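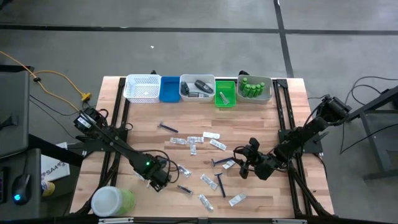 Chapter 9
Sorting and Grouping

Classification is the act of putting things into groups by rules that other people can follow. A rule has to name a property that can be checked, such as material, size, or use. Take the razors and clear blister packages scattered on the wooden tabletop. One person might divide them into product and packaging. Another might set apart everything made to be thrown away, and a razor could then land in the same group as its package. Both results are correct under their own rule, so the rule must be written down before the work begins.

In this chapter you will learn to write such rules and test them. Section 9.1 covers groups that do not overlap. Section 9.2 deals with items that fit in two groups, or in none. The stock list of the Nevness hardware store, kept for 30 years by Garnet Gagnon, is used throughout. Gagnon filed hinges by metal at first and later by the kind of door they were meant for, and the list had to be redone.

Before You Read
Choose 10 objects from a kitchen drawer. Write one rule that divides them into 2 groups, then give the rule to a partner and compare your results.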